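We use cookies to improve your reading experience. By continuing on this site you accept our cookie policy. Accept | Manage settings

The shirt is still the boss

By Dario Sala

My mother-in-law, Manuela Caruso, ironed for other people during 38 years. When I told her that I write about machines which can do the laundry, she asked me only one question: can they find the sleeve? I have carried this question with me since February, and I want to answer it fairly.
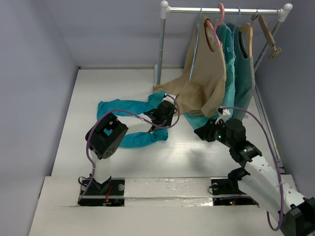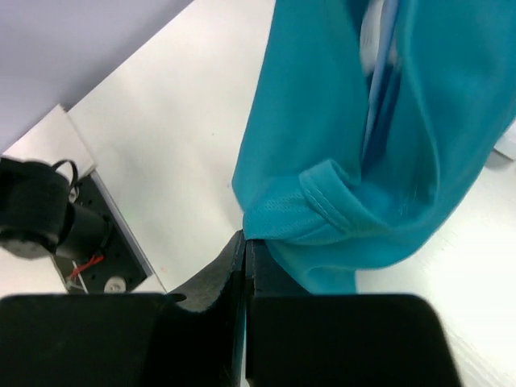

Two robot arms at work on clothes, and a teal garment held in a black gripper.

A person who is not in this field will look at such a thing and feel a little disappointed. A shirt is in the gripper, good, and then what? I understand this feeling, but I think it is a mistake. To close two fingers on a piece of cloth is the small part of the job. The large part is to know which piece of cloth you have. A hem, a cuff and a fold in the middle of the back can look almost the same from near, and if you lift the shirt by the wrong one, you get a hanging bag without a top and without a bottom.

We forget this because our hands solved it when we were children. I tried to hang a T-shirt with my eyes closed, and I did it easily. Then I tried it with two kitchen tongs and my eyes open. I needed several minutes, and the hanger fell on the floor twice. I recommend this test to everybody who says that the robots are stupid, and also to everybody who says that they are ready.

The second group worries me more. A company with the name Plokex wrote to me in the winter about a "complete clothing assistant" for the home. I asked which clothes it can handle. The reply was a list of towels. Towels are honorable, but a towel has four corners and no inside. A shirt has an inside, and on a bad morning it is outside.

On the shop floor the situation is different, and here I am more of an optimist. Serena Farina manages the returns department of Trornis, a small seller of sports clothes, where 743 pieces came back in one month. Each must be opened, checked, put on a hanger and sent to the rail. She does not ask for a robot that does everything. She would be happy with a machine which takes a piece from the pile and presents it to the worker by the shoulders. "If it fails with one in ten, my people take that one," she told me. At home there are no such people. There is only you, and you bought the machine so that you would not have to stand near it.

My friend Tolera Seyoum, who repairs industrial sewing machines, does not agree with me. He says I measure with the wrong clock. The washing machine also was bad in the beginning, he says, and it did not need to imitate a woman at the river. Maybe we will change the clothes, or the closets, before we change the robots. It is a good argument and I could not defeat it at dinner. But I would not like to buy a new wardrobe to please an appliance.

So, can machines do this chore yet? In my opinion, in a house, no. In a workplace where the pieces are similar and somebody is close by, a part of it, and I expect this part will grow. I would ask the makers to show us the whole basket from the first sock to the last, with the failures left in and the speed not changed.

I gave this answer to Manuela. She said that she will keep the iron.

Sign up for our newsletter and receive new opinion pieces by email. You can unsubscribe at any time.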